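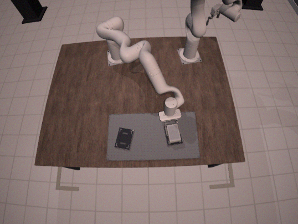 Cell 3, Kamville: the left arm at the block, October.

The maintenance model of Cell 3 ran all night at Prollow. By 16 cycles the left gripper was closing late. The technician opened the Cikia log and read back from the fault - a timing offset, small and constant. She set both arms to hold and left the mat as it was.

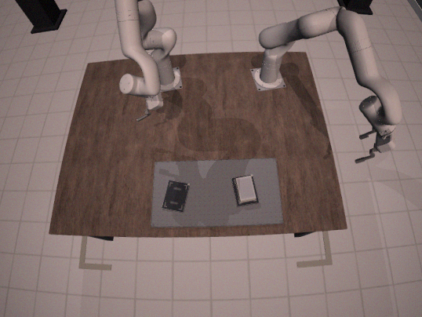 Sepp wrote from the day shift that a constant offset meant a bad zero, and that she should check the finger travel before she touched the speed.

She checked it. The open limit was stored as 130 counts and the controller expected 3000. Someone had saved the file in the wrong units.
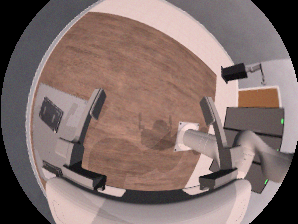 Leave the old file in place until the new one has passed, came the second message, and rename it so the loader skips it.

She renamed it, loaded the new limits and sent the open command. At 3 a.m. the supervisor called down.
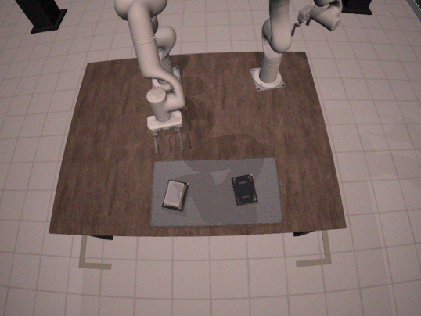 "When can the cell go back on the schedule?"

"After another 16 cycles with no late close."

She cleared the fault, typed her initials in the log and started the count.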